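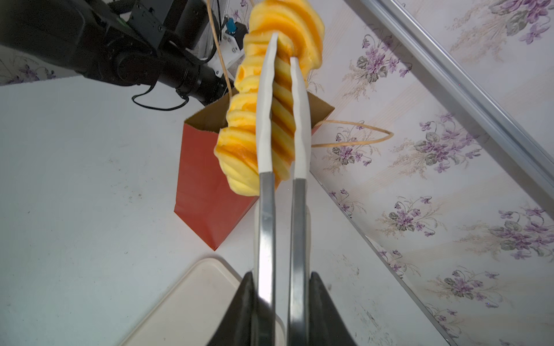
2 min read

The Jelcombe Wool Blanket from Clilville

We first wove the Jelcombe for a chilly guest room, and it has since crept onto nearly every bed and sofa we own (the dog has one too, though his is a second). It's a proper, heavy wool blanket with a soft brushed face, the sort you pull up to your chin in June with the windows open and are still very glad of when the snow comes.

The yarn is spun for us by Hosoda, who have been wonderfully patient with our fussing over shades. We settled on 14 colors in the end — oatmeal is still the one we sell most of, but do take a look at the moss green, it's lovely! 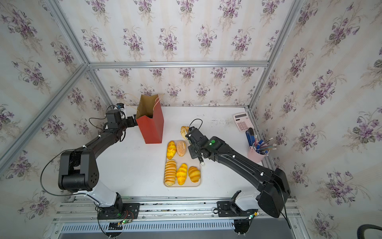 Washing is easier than people fear. A cool wool cycle, a gentle soap, and a flat place to dry out of the sun will do it, and a good airing on the line is often all it needs between times. Please don't tumble dry it.

If you'd like something lighter for traveling, the Zundik throw uses the same yarn in a looser weave and folds down small enough for a tote bag.

Item no. 2245 (queen), 1871 (twin)
Limit of 2 per color while stocks are low
Next batch ships 8th March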